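Lemaire Opens Its Barn to Couples Who Would Prefer a Short Wedding

WILTACH, July. Lemaire, the family-run wedding venue, will begin taking bookings this month for the Thursday Wedding, a package that lasts four hours from first guest to last dance and caps the list at 61 people. The cap is what the barn seats once you allow for the band and somebody's uncle.

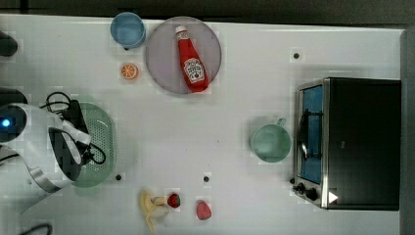

Ceremonies start at 4 p.m. The price covers the barn, supper, chairs and one toast. Further toasts are permitted and will be billed by the minute.

"My own wedding had eleven speeches," said owner Jacqueline Leclerc. "I remember two of them, and one was an apology."

Supper is served at long tables by Kurkon, the caterer next door, with Italo Villa in charge of the kitchen. Couples choose the menu 90 days ahead and may change their minds once.

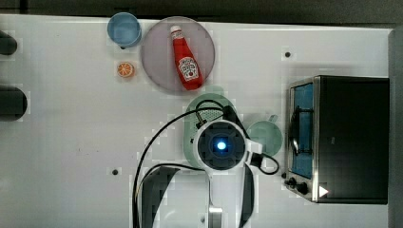 Ustyna Kostiuk
Press Officer, Lemaire

Weekend weddings of up to 100 guests will continue as before, speeches and all. Rehearsals are held the evening before and are free, provided the couple attends.

Bookings are open to anyone with a date in mind and a partner who has been told. Viewings can be arranged through the Lemaire office, mornings only.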